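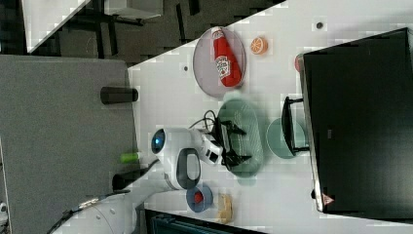
Unit 4: The Pretend Food Table
Illirine Certificate in Early Years Play, Handout for Session Two

Welcome back, everybody. Last time we spent so long on the dress-up corner (my fault, I could talk about hats all evening) that we barely touched the food table, so this handout covers the part we missed along with what we'll do together in the next session. Please bring it with you, and do scribble on it.

1. What we mean by a food table

A food table is a low, clear surface with a few dishes on it and a few pieces of pretend food. It can sit inside a bigger play kitchen or stand all by itself. When I started out I believed a food table needed everything: the whole tea set, the cash register, the basket of vegetables, the little cans. Children walked up, swept the lot onto the floor and walked off again. A smaller setting gives them room to put something down, look at it and move it somewhere else, and you'll hear a good deal more talk that way too.

2. Choosing dishes

Try to have dishes that differ in shape as well as in color. An oval dish, a round plate and a small bowl are plenty to begin with. If two dishes are close in color, as the green ones are in our pictures, the children have to find another way of telling them apart, and that's where words like "long" and "round" and "the little one" come in. Don't rush to supply the word yourself. Give it a slow count of five in your head, which feels like a year the first few times you do it!

Leave at least one dish with nothing in it. An empty dish is an invitation, and most children will take you up on it before you've said a thing.

3. Choosing food

Pick foods the children in your own room will know. Ketchup nearly always works, and so do strawberries, oranges and something from the bread family. Mix the kinds up a little: a fruit, a bread, something that comes in a bottle. The bottle is useful because it isn't eaten by itself, and sooner or later somebody will want to squeeze it over the strawberries, and then you have a lovely argument on your hands about what goes with what.

For those of you buying for a whole center, the Brunton play catalog on the shelf by the door lists 1,085 pieces, and the Guvance one has 2,577. You need perhaps a dozen. Borrow from the Rodell cupboard before you spend any money, and sign the sheet when you do.

4. Where things sit

Lay some food on a dish and some straight on the table. Children notice this quickly. A bottle lying across a plate looks odd to a four-year-old, and she'll often tell you so ("that doesn't go there"), which opens up the whole business of where it does go. An orange slice beside a plate may be on its way there or may have fallen off, and you'll get both stories if you ask two children.

Look at the setting below with your partner and talk over which piece you would move first, and what you think a child in your room would do with it.

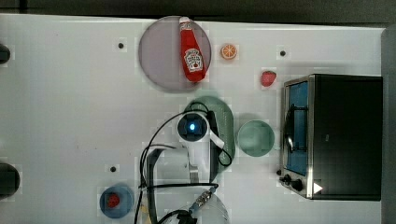

Ketchup bottle on the gray plate, orange slice beside it.

5. Talking alongside the play

Keep your own part small. "I wonder what's for lunch" is a good opener and will last you for months. Questions with a single right answer ("What color is this?") tend to bring the game to a stop, so save those for another time of day. Position words are worth slipping in as you go: on, in, next to, between, under.

6. Packing away

Start packing away while there's still some interest left in the game. Let the food go in first and the dishes after, with small bowls inside larger ones. Wipe the tabletop last. Check under the furniture for strawberries, and then check again.

To do before Session Three

Set up a food table of your own with three dishes and four foods, watch it for one play period, and write it up in 200 words. Tell me where each piece started, where it ended up, and one thing you heard a child say, word for word if you managed to catch it. Spelling doesn't matter. Hand it in at the front desk or bring it along with you.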